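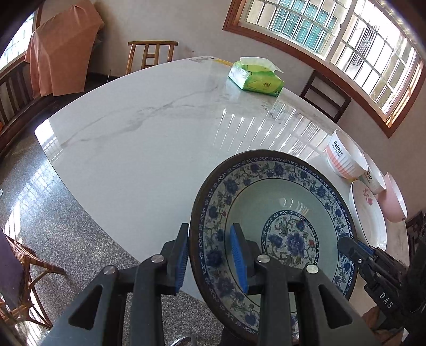

Unit 6: Looking at a hand-held gripper kit before you buy

In this unit we review the Nimby kit, which is offered by Flodlow to small laboratories and schools. The kit is a pair of grippers held by a person, one for each hand. The person does the task, and the recordings are used later to train a robot.

Please read the offer first. The basic price is 2,628 euros and it includes 125 hours of storage. Repairs are not included.

Dishes are a good test for such a kit. A porcelain plate is smooth and stiff, and the rim gives the fingers only a small place to hold.
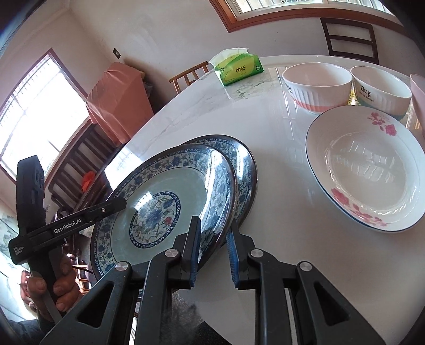 When you write your review, answer these points:

Grip: does the pad stay flat on a curved rim?
Two hands: can both tools work close together?
Comfort: how is the wrist after 6 minutes?
Support: who answers, and in which language?

Compare your notes with the Dumlow offer in the course folder. Hand in one page before the October session.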